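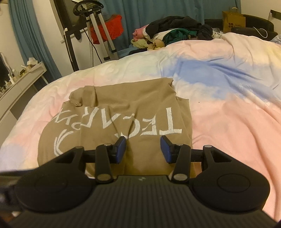 Femke Coppens does her sorting on the bed. Always has. Friday, after tea, whatever came off the airer that week goes on top of the duvet and nobody sleeps till it's dealt with. The pile at the back is the undecided stuff, black thing on top, a bit of pink, a dark green something. The tan one with the white lettering lies in front of it, crumpled. "That's the one I always leave crumpled," she says. "Sleeves everywhere. You fold it and it comes undone."

We spoke in her flat in Dranelholm, kettle on, her talking over it. She runs a small swap evening called Clostgate, once a month, clothes in, clothes out, no money. It started with 7 people in June. Last time there were 53 and they ran out of hangers.

So how does she decide what goes? "I hold it up. If I have to think of an occasion for it, it goes." And the tops with big writing across the front? She laughs. "Those go quickest at the swap. The teenagers have them before I've got the table up."

Folding she learned from Lorna Drummond, who had the next stall when they both did the market. Sleeves in first, then bottom to top, then leave it alone. "Lorna could do a jumper while giving you change. I still can't. I need a flat surface and quiet." A bed is better than a table, she reckons, as things don't slide off. Worse for your back though.

Bags, I ask. She likes paper ones, the stiff sort shops give you. Plastic makes everything smell by the second week. She writes the size on a scrap of card and drops it in, which she says has saved alot of rummaging.

Does she ever keep something she shouldn't? Long pause. "A coat. Three years. Doesn't do up." It's still on the back of the door. She says it will go to the next swap, then says it probably won't.

Last question, what about people with no time, kids, shifts, all that. "Do one thing. Just the top one off the pile. I've gone to bed with the rest of it down by my feet plenty of times, its fine."

Next Clostgate is at the end of the month, doors at half six. Bring your own hangers if you have them.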